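Slide 9. Clearing the table (4 min)

Open with the tissue. Everyone owns a table where one used tissue has moved in and started paying rent. Pause for guilty faces.
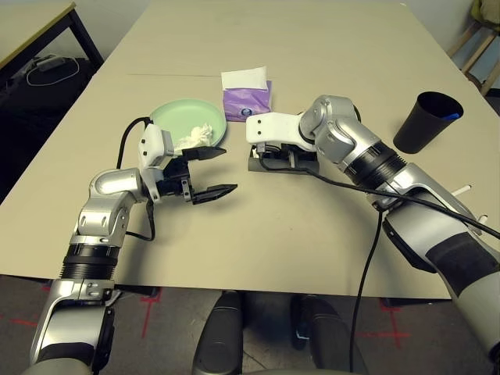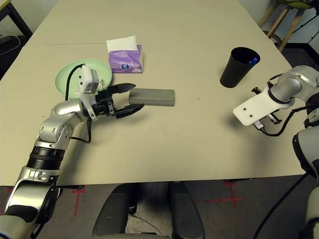 Slide 9: the mint-green plate and the purple tissue package, both times.

Point at the crumpled one on the plate, first photo. Ask the room: trash, or "still good"? Wait. Somebody always says still good.

Second photo, black cup. Things go into cups and retire there. Skip the Flusulitz story if we're running late.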